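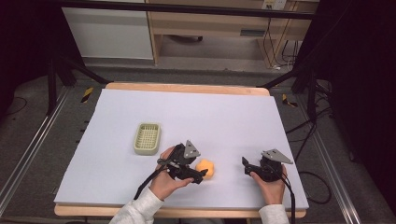 아라바 에슌을 만나자마자 제가 던진 첫 질문은 좀 유치했어요. “로봇한테 공 집는 걸 정말 하나하나 가르쳐야 해요?” 그랬더니 웃으면서 “네, 그것도 아주 끈질기게요” 하더라고요. 아라바는 임콤에 있는 팀 게르누스에서 시연 데이터를 모으는 일을 합니다. 양손에 그리퍼를 하나씩 쥐고, 로봇이 해 줬으면 하는 동작을 사람이 먼저 해 보이는 거죠.

처음엔 원격 조종으로 시작했대요. “조종기로 팔을 움직이면 손끝 감각이 없잖아요. 스펀지 공 하나 바구니에 넣는데 식은땀이 났어요. 손에 직접 쥐고 하니까 훨씬 편하더라고요.” 그래도 원격 조종을 아예 접은 건 아니고, 팔이 실제로 닿는 범위를 확인할 때는 지금도 쓴다고 해요.
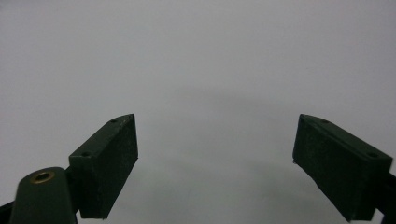 그럼 몇 번이나 해야 하느냐고 물었더니, 작업 하나에 시연 100번이 기본이랍니다. 이번 프로젝트 ‘로르노슬로’에서 지금까지 모은 건 모두 3080번! 저는 듣기만 해도 손목이 아픈데, 아라바는 횟수보다 버릇이 더 걱정이래요. “제가 공 앞에서 꼭 한 번 멈칫하거든요. 그걸 로봇이 그대로 배워요. 동료 라스무스가 로봇 움직임만 보고도 누구 데이터인지 맞혀요.” (이 대목에서 둘 다 한참 웃었습니다.)

그래서 요즘은 일부러 여러 사람이 돌아가며 시연한다고 합니다. 빠른 사람, 느린 사람, 왼손을 먼저 내미는 사람까지 다 섞는대요. 실패한 시연은 버리느냐고 했더니 고개를 젓더라고요. “떨어뜨렸다가 다시 집는 것도 따로 모아 둬요. 로봇도 떨어뜨릴 텐데, 그다음에 어떻게 할지 알아야죠.”

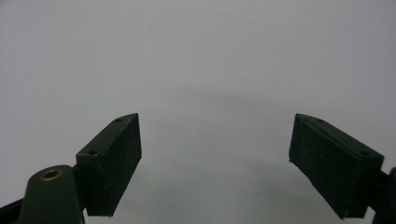
손가락을 벌린 그리퍼. 윗면에 작은 구멍이 두 개씩 나 있다.

저도 한번 해 봐도 되느냐고 슬쩍 물어봤어요. 아라바는 흔쾌히 그러라면서 조건을 하나 달았습니다. “대신 천천히요. 처음 오신 분들은 다 너무 빨라요.” 다음 작업은 수건 개기라는데, 벌써부터 걱정이 한가득이랍니다. “수건은 매번 모양이 달라지잖아요. 그건 저도 잘 못 개요.”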